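Subject: Re: [flotow-users] Arm stalls on taped cartons

On Monday, Mathis Tanguy wrote:

> Ours dropped a carton again, from 50 cm. Log says error 2827, then the
> arm freezes with the gripper open. Is it the tape? We wrap ours a lot.

Mathis, yes, I think it's the tape, and I'm so glad somebody else is seeing this! We had the same freeze at Mellen all through May. The suction cup lands on a ridge where the strips overlap, the seal leaks, and firmware 1181 reads the leak as a released part. So it lets go in mid-air (!) and then waits for a reset.

Taping for the shelf tests, by hand:

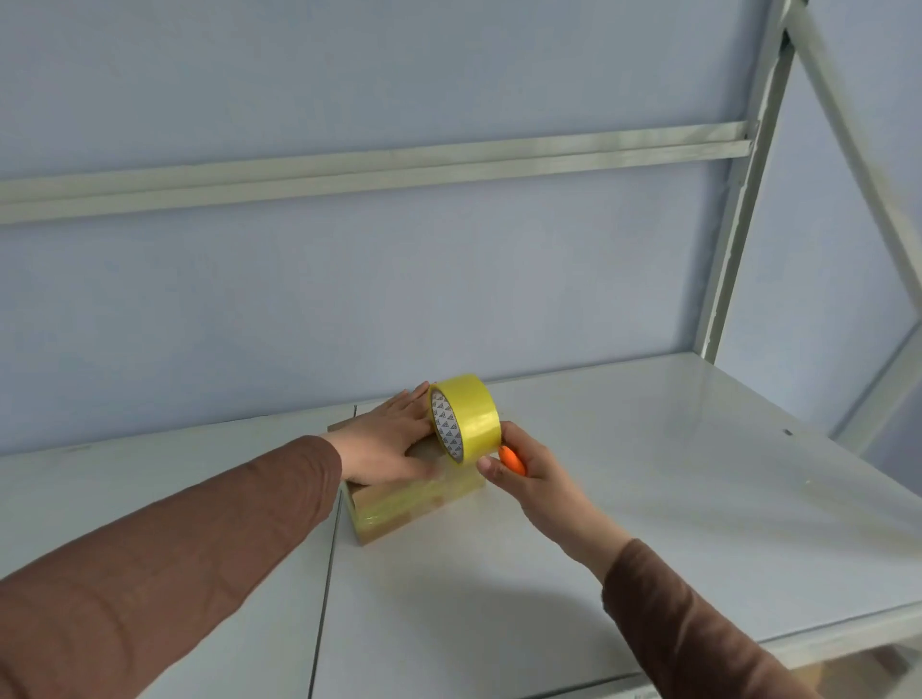
*Yellow tape going on, one hand holding the carton down.*

Please keep people out from under the arm until you've patched. The light curtain doesn't cover the drop zone on the Pundness cell, and a falling box could easily catch a wrist.

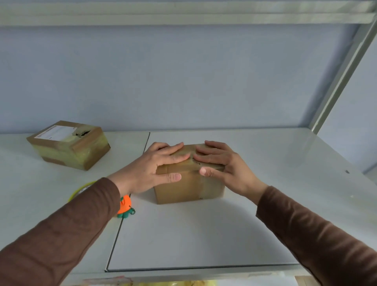
What helped us was setting the vacuum check to run 2 times before the lift, and leaving a smooth patch on the lid for the cup. Arnaud has the config file, and it's a really lovely bit of work. Could you send me your pressure trace from the drop?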